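Custero (restaurant)

Custero is a restaurant and bakery in Tultdale, known mostly for its flatbreads and a slow-cooked goat stew. Opened by Naa Bonsu and Telmo Pastor in a former feed store on Appiah Street. Seats 58 inside when the side room is open, fewer in winter. The menu mixes Ghanaian and Portuguese home cooking, though the owners have never used the word fusion on a sign or menu.

History

Bonsu cooked at lunch counters in Rullden before moving to Tultdale. Pastor was a baker, nights mostly. The two met while sharing a rented kitchen and began selling bread and stew together from a folding table at the Saturday-style street market, later from a van. The van was sold to pay for the oven.

The feed store had been empty for years. Building work took longer than planned -- the floor had to come up twice -- and the restaurant opened in August with half a menu and no liquor license. The license came the next spring. Early reviews in the local paper were mixed: praise for the stew, complaints on the wait. A second review, a year later, was a lot kinder and is still taped up by the register.

Ziad Smadi joined as head baker in the third year and took over the bread program. He brought in the sesame flatbread, now the best selling item. Seidu Dogbe runs the kitchen at lunch.

Building

Single story, brick, with a loading door on the north side that now serves as the main entrance. The original scale is still set in the floor near the bar and is covered with a glass plate. The oven stands at the back and can be seen from most tables. Walls were left bare exept for the side room, which is plastered and painted green.

A fire in the flue closed the restaurant for a short time in its fifth year. No one hurt. The flue was replaced and the roof above it raised.

Menu

The menu is short and changes with the season. Goat stew, jollof rice, salt cod with potatoes and grilled okra are there all year. Soups rotate. In summer there is a cold tomato one with torn bread in it; in winter a groundnut soup, thick, served with rice balls. Lunch is a smaller card, mostly sandwiches and the soup.

Rice is a big part of the kitchen's buying. The jollof uses a long-grain rice, rinsed and drained before it goes in the pot, cooked in a tomato and pepper base with bay and thyme. The crust from the bottom of the pot is kept back and sold as a side until it runs out, usually early in the evening. 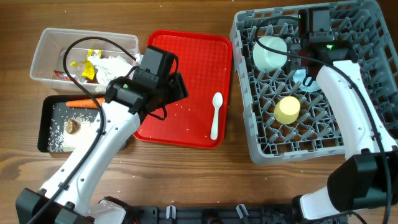 Bread

All bread is made in house. The dough for the flatbreads rests overnight and is shaped by hand to order. A corn loaf in the northern Portuguese manner is baked in the morning and sold by the half. Sweet bread on holidays only. On a busy day the bakery turns out almost 400 flatbreads, counting those sold at the side window.

The side window opens before the restaurant does and closes when the bread is gone. Cash or card. No reservations of loaves by phone, a rule dropped once for a wedding and then put back.

Ownership

Held by the two founders until Jaanus Sproģis, a longtime supplier of dairy and eggs, bought a small share. Terms not made public. Plans for a second site in Rullden were announced and then shelved, reportedly over rent. Pastor has said in interviews that he would sooner fix up the yard.

Reception

The stew has been written up in several regional food guides. Critics tend to single out the bread and the pot crust, less so the desserts, which have been called plain. Noise is a common complaint, the brick being what it is. Panels were hung from the ceiling over the bar and helped some.

A cookbook by Bonsu, Rice at the Bottom, was printed in a first run of 1,000 copies and sold at the register. It has 181 pages and includes the groundnut soup but not the goat stew -- Bonsu has declined to publish that one.

See also

Jollof rice
Salt cod
Corn bread
Restaurants in Tultdale

Page last edited 2026-10-01. The section on the bakery needs more sources.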